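Vurau午饭小册 年终进度报告
提交给:Trovness饮食写作小额资助
12/27/21

各位好,

先说结论,免得你们翻到最后才找到:走访做完了,稿子写了一大半,钱没有超,印刷要往后推到四月。下面慢慢讲。你们上次回信说中期报告写得太像表格,看着犯困,让我这回放开写,那我就真的放开写了,写长了可别怪我(怪我也行,反正都写完了)。

一、这本小册子现在是什么样子

当初申请书里写的是“记录Vurau一带平价午饭馆子,编成一本可以揣进口袋的小册子”。这句话到今天还站得住,只是“平价”两个字让我头疼了好几个月。申请的时候我想得很简单,一顿饭不超过一个数就叫平价,超过就不收。等真的开始一家一家吃,才发现一碗素面和一份三个人分的砂锅鱼没法放在一把尺子上量。砂锅鱼单看价钱吓人,可人家就是给一桌人吃的,附近修车铺的师傅们中午凑一锅,摊下来比我一个人吃盖浇饭还便宜。我一个人去,点了一锅,老板娘看了我一眼,问还有几位,我说就我。她没再说话,给我多拿了一个打包盒。

所以现在的做法是:每家店后面写两个价,一个人去吃多少钱,几个人去吃每人多少钱。只适合一个人的就只写一个。这样一来版面麻烦一点,但读的人能用得上。

走访名单最后定在51家。申请书附件里那份名单大概有一半还在,另一半换掉了,有的搬走了,有的改卖奶茶,有的中午根本不开门(我在门口站过几回,很傻)。新补进来的多半是吃饭的时候听隔壁桌讲的。我越来越觉得隔壁桌是最好的资料来源,他们嘴上抱怨这家的辣椒不如从前,手里的筷子一点没停,这种店一定要记下来。

有2家店在我写完之后关了门。一家是卖牛杂的,卷帘门上贴了一张红纸,写着多谢街坊;另一家是做早午两顿的豆浆铺,什么也没贴,某天路过就空了。这两篇我想留在册子里,放在最后,单独一个小辑,标明已歇业。如果你们觉得一本午饭指南里不该出现吃不到的店,请告诉我,我们可以商量。我自己是很想留的,那家豆浆铺的咸豆浆我写得最顺,改都没怎么改。

二、走访是怎么做的

上次有位评审问我,去一次就写,会不会太草率。问得对,我当时心虚。后来就改成这样:第一次去只吃,不说自己是来写东西的,付钱走人,回家把记得的都写下来。第二次再去才跟店里的人打招呼,说明来意,问能不能写、能不能拍菜单。多数店家的反应都是“你写呗”,然后继续颠锅。有几家不愿意,说现在中午人已经坐不下了,再来人老客要不高兴。那就不写,名单里划掉。

第二次去往往比第一次有意思。第一次你看的是菜,第二次你才会看见别的东西,比如墙上那排挂着名字的杯子,比如哪张桌子永远给谁留着。Toseo就是这样,第一次去我只觉得面条不错,汤有点咸,记了不到一页。第二次坐在靠厨房的位置,听见里面一直在报数,后来才弄明白报的是每一碗面下锅的先后,老板不用纸单,全靠喊。中午最忙的时候满屋子都是号码,客人听见自己的号就把手举一举,跟上课点名一样!那一篇后来重写了,从一页写成了三页,现在是全书最长的一篇,编辑的时候恐怕要砍,我先跟你们打个招呼。

汤咸这件事我也问了。老板说中午来的多是干力气活的,淡了人家要加酱油,加了酱油汤就不清了,不如一开始就咸一点。晚上那一锅会淡。我晚上又去吃了一回,确实淡了,反而觉得没有中午的好吃。这段我写进去了。

Chukwu是名单里唯一的西非菜馆,开在批发市场后面那条巷子里,招牌很小,我骑车路过很多次都没注意到。第一次是跟着味道进去的,烟熏鱼和辣椒煮在一起的味道,隔着半条巷子就能闻到。店里中午卖两样:番茄辣椒炖的米饭,和一种要用手揪着蘸汤吃的团子。我不会吃团子,捏得太大,汤滴了一桌。坐对面的客人看不下去,给我示范了一遍:揪一小块,拇指在中间按一个窝,用窝去舀汤。按他说的做就好多了。这个吃法我准备写成一个小方块放在那篇旁边,字不多,给第一次去的人看。

Chukwu的米饭也值得多说一句。锅底有一层焦的,店里是单独盛出来放在小碟子里的,要早点去才有。我问能不能写进册子,店家想了想说可以,但是要写明“卖完就没有”。好,照写。

三、菜单和翻译

这一块当初报得太乐观了。申请书里说每家店附一份中英对照菜单,我以为拍照、抄下来、翻译,一晚上能做好几家。结果呢,手写菜单是一关,简写是一关,只有这家店才有的叫法又是一关。有一家把“肥肠粉”写成“月巴月昜粉”,我盯着看了半天以为是什么外来的东西。还有一家的招牌叫“老样子”,点“老样子”上来的是豆腐烧肉末盖饭加一个煎蛋,问为什么叫老样子,说是有个老客每天都这么点,后来别的客人也跟着喊,就写到墙上去了。那英文怎么翻?我先翻成 The Usual,括号里写明是什么。

英文的部分我定了几条规矩,写在这里,你们要是有意见趁现在说:

菜名先写拼音,再用最普通的话说里面有什么,不用漂亮话。
辣就写辣,分三级,三级的标准是我自己吃出来的,序言里会讲清楚。
内脏一律写明是哪个部位,不含糊过去。
店家自己有英文菜名的,哪怕拼错了,也照抄,旁边补一个正确的。

最后一条有朋友反对,说照抄错的像在笑话人家。我想过,还是想保留,客人拿着册子到店里是要对着墙上找的,墙上写什么册子里就得有什么。但口气要小心,不能让人觉得是在挑错。目前的写法是把店里的英文放在前面,我的说明用小一号的字放后面,不写“正确应为”。

现在菜单部分完成了一半多一点。这是整个项目里最慢的一块,也是印刷往后推的主要原因,后面还要讲。

四、写作

稿子的情况:走访笔记全部有了,成篇的占大多数,剩下的是一些零碎,缺开头的、缺价格的、写完了自己不喜欢的。不喜欢的那几篇有个共同的毛病,就是太像夸奖。“汤头浓郁,面条筋道”这种话,我写的时候手比脑子快,回头一看,换到哪家都能用。现在的办法是把这类句子圈出来,问自己当时到底吃到了什么。有时候答案是“不记得了”,那就只好再去吃一次。

说到再去吃一次,这里有一件事要交代。咸菜肉丝面那家我去了四次,按规定只有前两次算在项目里,后面是我自己馋,没有报销,请放心。

我原来想给每家店打分,后来放弃了。一来是这些店做的东西差得太远,没法比;二来是我发现自己的分数跟那天饿不饿关系很大。下雨天走了很远才找到的店,我给的分都偏高。所以册子里没有分数,没有星星,也没有“必吃”。每篇开头有一行小字,写什么时候去人少、有没有地方一个人坐、收不收现金、洗手间在哪里。最后这一项是一位试读的朋友提出来的,她带着小孩出门,说别的都可以不写,这个一定要写。我觉得很有道理,就回头把每家店又问了一遍,问的时候有点不好意思,不过店家倒都答得很爽快。

结构上,原来打算按菜系分,面、饭、粉、饺子,这样排。排出来发现不好用,人中午找饭吃是看自己在哪里,不是看想吃哪一系。现在改成按走路的路线分:河边一段,老菜场一圈,车站后面,批发市场,还有学校那条坡。每段前面有一小篇讲这一带中午是什么样的。批发市场那篇我最满意。那里的中午来得特别早,十点半就有人端着碗蹲在货堆边上吃,到十二点反倒空了,我第一次十二点半过去,什么都没赶上,只买到一个凉了的葱油饼。饼也挺好吃。

学校那条坡还欠一篇。放学的点和午饭的点挤在一起,路边全是推车,我每次去都被挤得没法记东西,拿着本子很碍事。打算挑个周末再去看看推车在不在,如果不在,那就只能在平日里再挤一回了。

手绘地图画了三稿。第一稿太准,每条巷子都画了,结果店名没地方放;第二稿太不准,我妈拿着去找河边那家锅贴,走到了桥的另一头。第三稿折中,只画会拐弯的地方和看得见的大东西(水塔、邮局、那棵歪脖子槐树)。我妈用第三稿找到了锅贴店,还给我带了一份回来,所以就定第三稿了。

五、试读

十月和十一月我把河边那一段单独打印了一些,放在两家愿意帮忙的店里,请客人随手翻,翻完想说什么就写在后面的空白页上。收回来的时候有几本沾了油,有一本封底被拿去垫过汤碗,圆圆的一圈印子。意见倒是收到不少,挑几条跟你们说说。

字太小。这条写的人最多,有一位写了三遍。已经改大了,页数跟着多了一些。

价格会变。对,这个没办法,只能在序言里写清楚价格是哪个季节问的。有人建议留一栏空白让读者自己填,我很喜欢这个主意,正在试,就是不知道版面放不放得下。

为什么没写某某店。这类意见最热闹,几乎每个人都有一家心里的店被我漏掉了,有的还画了图告诉我怎么走。我照着去吃了几家,有一家做糯米饭的好到我当场想把名单里别的店挤掉一家换它进来。后来没有换,是老板不想上册子,说他们家就做附近几栋楼的生意。我把那张手画的路线图留下来了,自己用。

有人问我是不是收了店家的钱。没有,一顿都没有。有几家不肯收我的饭钱,推来推去,最后我把钱压在碗底下走的。这件事我也会写进序言里,让读的人心里有数。

还有一条写的是:“作者好像很不喜欢香菜。”我把稿子翻了一遍,确实,凡是提到香菜的地方口气都不太好。已经改了一些,没有全改。

六、钱

上次说账目写得太散,这回我合在一起讲。

走访饭费这一项,批下来的是3,370元,到今天用了3,227元,还余143元。吃饭都有小票或者手写收条,没有票的那几顿(推车和早摊)我记了日期和吃的东西,附在账本后面。余下的钱我想留给学校那条坡的补访,够吃几顿的了。补访要是还有剩,就按约定退回去。

交通没有花钱,我基本是骑车。中间换过一条内胎,没有报,自行车本来就旧。

打印试读本的费用走的是“杂项”,没有超过你们给的上限。地图用的纸和墨水也在里面。翻译那一项还没动,原因是前半部分都是我自己翻的,后半部分想请人通读一遍,等全部弄完再一起付,比零零碎碎地送过去省事,对方也这么希望。

印刷的钱完全没动。我问过几家印厂,报价差别挺大,差在纸上。册子要揣口袋,又要放在饭桌上翻,太薄的纸沾了汤就烂,太厚的又折不起来。有一家寄来了几种纸样,我拿去做了一个很不科学的试验,每张滴一点红油,放一晚上。有一种擦一擦还能看清字,价钱也居中,我倾向用那种。纸样随纸质版报告一起寄给你们,上面的油点就是我滴的。

七、不顺利的地方

你们在回信里特别说了要写这个,那我就老老实实写。

头一件是时间。我算走访的时候只算了吃饭的时间,没有算吃完之后的困。中午吃一大碗饭再骑车回家,下午根本写不了字,坐下就想睡。等我想明白这件事,夏天已经过去了一半。后来改成隔天去一家,不去的那天专门写,速度一下子就正常了。早该这样安排的。

第二件是重复。我有段时间连着吃面,吃到后来舌头麻木,觉得哪家都一样,那几天的笔记现在看全是废话。后来就故意错开,今天面,后天饭,再来一家饺子,中间插一家Chukwu那样完全不同的。这样每家的特点才跳得出来。

第三件是照片。我拍的菜不好看,这一点试读的朋友讲得很委婉,但意思我听懂了。中午的小馆子灯光是白的,桌布是红的,拍出来什么都发紫。再加上我一坐下就先动筷子,想起来要拍的时候往往剩半碗了。所以册子里的菜不打算用照片,改用线描。试画了几张,锅贴和砂锅都还像,凉皮怎么画都像抹布,还在努力。

第四件,有一篇写得让店家不高兴了。是河边那一段的一家饭馆,我写他们家中午的红烧肉“有时候偏甜,看谁掌勺”。试读本放出去以后老板娘看到了,打电话来问我是什么意思,她家掌勺的从来只有一个人。我那天听见的“换人了”,说的是洗碗的。是我听岔了,又没有核对。当面道了歉,那句删掉了,也把别的稿子里凡是“听说”的地方都重新问过一遍,又查出几处不准的小毛病,一并改了。以后每篇定稿之前,涉及店里的事都念给店家听一遍。味道好坏是我自己的意见,不念。

第五件是我自己的问题:申请书里说十二月底交全稿,我交不出来。这个我早该写信说,拖到现在才在报告里讲,不太应该,很抱歉。

八、接下来

一月:菜单剩下的部分抄完、译完。学校那条坡补访。线描画完,凉皮要是还不行就换一样画。

二月:过年前后多数店要歇,正好关起门来改稿。同时把全部英文送出去请人通读。

三月:逐家核对价格、营业时间和歇业日。这一步一定要放在印之前最后做,我在试读的时候吃过亏,河边那段刚打印完,有一家就改成了周一休息。排版也在这个月,版式已经有样子了,主要是往里灌字。

四月:下厂印刷,印完先给每家店送一本,再寄给你们。送书那几天我打算顺路把午饭也吃了(自费)。

有几件事想请你们拿主意,回信的时候告诉我就行,不用很正式:

歇业的那两家,留还是不留?
Toseo那篇能不能让它长一点?我试着砍过,砍掉喊号那一段就没意思了,砍掉汤的那一段又像没吃过。
空白价格栏如果放得下,你们会不会觉得像没做完?
封面上Trovness的名字放在哪里,多大?你们给的说明里只讲了“显著位置”,我怕理解得不一样。我现在放在封底下方,比店名索引的字大一号。

另外,下一轮申请我可能还会来。想法还很粗,大意是把同一批店的晚饭也写一写。中午和晚上真的是两家店,Toseo的汤是一个例子,车站后面那家盖浇饭也是,晚上灯一暗就卖起了烧烤,连桌子都换成矮的。不过先把这本弄完再说。

最后,从批发市场那一篇里抄一小段给你们看看,免得光听我讲,看不到稿子:

“十点四十,卸货的人坐下来吃第一顿。老板把辣椒罐子往桌子中间一推,谁也不客气。有人把饭倒进汤里,有人把汤倒进饭里,为了哪一种更好吃争了几句,后来都低头吃。再过一会儿,送冰的车到了,喇叭按了两下,靠门的那个把碗一搁,出去搬了一筐,回来饭还是热的。”

这段可能还会改,“谁也不客气”我觉得有点俗了,一时没想到更好的。

纸质版里另外装了账本复印件、三稿地图和那几张有油点的纸样。收到后麻烦回个信,上回寄丢过一次,我有点紧张。祝新年好,中午都吃得好!
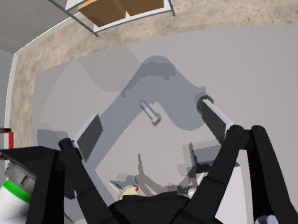
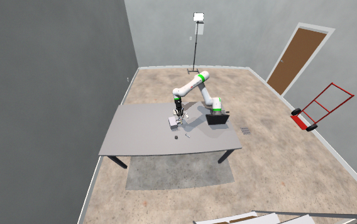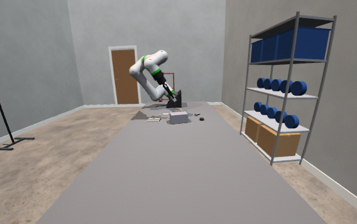
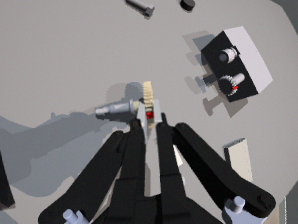

黑色夹爪与灰色台面,计算机渲染画面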